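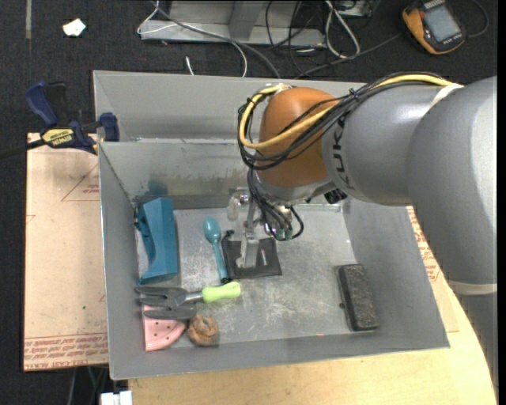

The gripper comparison is past the halfway mark, and I'm happier with it than I was when I wrote to you in October. Back then we had two sets of fingers and a lot of opinions. Now we have 609 logged picks on the KUKA arm, 400 of them with the Lendard fingers and the rest with the Nirdale ones, all out of the same gray metal bin. I've kept the objects deliberately awkward. A spoon and a hand garden fork share the floor with something flat and black like a wallet, and the flat things are where the two sets really part ways. On anything with a bit of height I'd be hard pressed to tell them apart (I tried, Hường Đỗ hid the labels from me and I guessed wrong more than I'd like to admit).

With flat items the Lendard fingers get under an edge more often, but they also scrape the bin floor, and I've had to slow the last part of the descent to keep the force readings sane. The Nirdale set is gentler and drops more. My hunch is that the tip angle matters more than the pad material, and I'd like to test that properly before I put it in the final report!

Cabling ate more time than I planned for. The bundle has to follow the wrist through its whole turn, and for a while we were losing the gripper signal at one end of the rotation. Hường rerouted it with more slack and we've had no dropouts in the 243 picks since then. I did lose most of a week to it, so the schedule you have is a week optimistic.

The Escobedo controller arrived and is still in its box – I want the finger results finished first so we only change one thing at a time. The camera from Surkby is working fine. Its depth readings get noisy near the bin walls, so I've been throwing out grasp points close to the sides, and I know that makes our numbers look a little kinder than they should. I'll report them both ways.

Money is okay. We have $3000 left in the parts line and I'd like to spend part of it on a second pair of Nirdale tips cut to a steeper angle. That's within the category, but it wasn't in the original plan, so could you let me know if you need a formal change request? If a reply to this email will do, I'll get them ordered as soon as I hear from you.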